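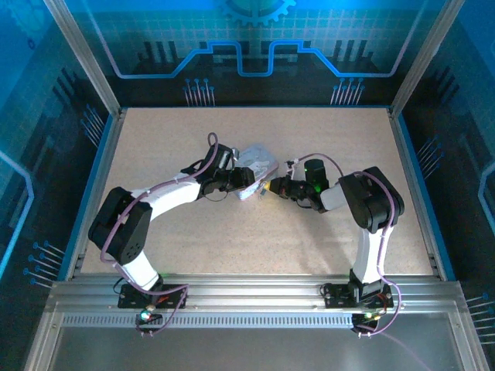

Why did the left arm let go in the middle of the lift? The wrist lost power for a moment, and a gripper that loses power on our setup goes slack and drops whatever it has.

It took me most of the day to be able to write that sentence, so I put it first in case I am too tired to get to the end of this entry.

11 August 2026

I came in early, feeling good, because all through July the two-arm lift had been behaving itself and I had started telling people at Hultent that we were nearly done with it. I should know better by now. The morning set was 50 lifts of the little box, both arms together, up and over and back down, and I sat there with my coffee and watched them go by like laundry in a dryer. Lift 22 was the one. The left fingers opened while the box was still in the air, the right arm kept on pushing exactly as it had been told to, and the box shot sideways and hit the back panel with a crack I felt in my teeth.

The box is dented on one corner and the panel has a scratch on it. My hand was not in there. I keep coming back to that, because last week it was in there, more than once, when I was reaching over to straighten the box between lifts without pressing stop first. It had gotten to be a habit — the kind you pick up when a machine has been polite to you for a month. I wrote it down in the incident log this morning exactly that way, and it was not pleasant to type, but I would want anybody else to write it down too.

So then came the hunting. I started with the software, as I always do, and I lost two good hours to it. The log from Cudmont (that's our control program, and I do love it, even if it hides things three menus deep) said the left gripper had been told to stay closed the whole time. It had also written down a very short gap where the wrist didn't answer at all, and then it came back as if nothing had happened. The arm itself never quit, and that's what threw me off for so long. Everything looked healthy by the time I walked over to look at it.

After lunch I finally shut the power off and did what I should have done first, and went along the left cable with my fingers, a little at a time. Up near the wrist, where it makes its big loop, it felt soft in one spot, as though the inside had given up and only the jacket was holding it together. I powered back up with the fingers empty, stood well off to the side, and nudged the loop with a long plastic ruler. The gripper opened. I nudged it again and it opened again. I have rarely been so happy to see something broken!

My guess is that the tie nearest the wrist was pulled too snug, and every lift bent the cable at that same spot. I put that tie on myself, back when we moved everything over from the Titberg building, and I remember being proud of how neat it looked. Neat was the trouble, I suppose. The spare cable is on order from Taipe and I've asked them to send 2, so the right arm can have a new one at the same time. I can't feel anything wrong with that one, but it has done every lift its partner has.

Things I want to remember for tomorrow, before I forget them in the shower:

Leave the left arm switched off and tagged until the cable comes.
Ask whether the right arm can be made to stop when the left one goes quiet. It should not be able to go on shoving at a box the other arm has dropped.
Stop first, reach in second. Every time, me included.
Find out what it would take to put a clear guard across the front.

I went home by the river to shake the day off, and had soup, and now it is late and the window is open and somebody down the street is practicing the trumpet, not very well. I still have to call Hultent in the morning and take back "nearly done."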